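Can robots do the chores yet? Your questions

Can I buy one that packs boxes or folds towels?
You can buy one that does it in a video. Denar and Gromeo both quote prices for a two-armed model, and neither would let us leave one alone with a basket of laundry for an afternoon.

But the Liew demo worked, didn't it?
It worked 7 times out of 80 without a person stepping in. The clip you saw was one of the 7.

Why is packing so hard?
Cardboard flaps bend and get in the way. Cables won't hold a shape. A tablecloth wrinkles when you push on it. A ten-year-old copes with all of that and doesn't need a setup day.

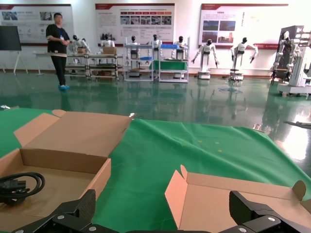 A coiled cable in an open carton, with a second, shallower carton on the right.

What about shop floors?
Better, if the parts are stiff and always show up in the same place. Fukness rents an arm for $1,925 a month starting in February. Ask who clears the jams and whether you get billed for that.

So when?
We've been told "3 years" for a lot longer than that. We'll change this answer when somebody hands us an unedited hour of work.

Do you take money from any of these companies?
No.

Last updated Dec 18, 2021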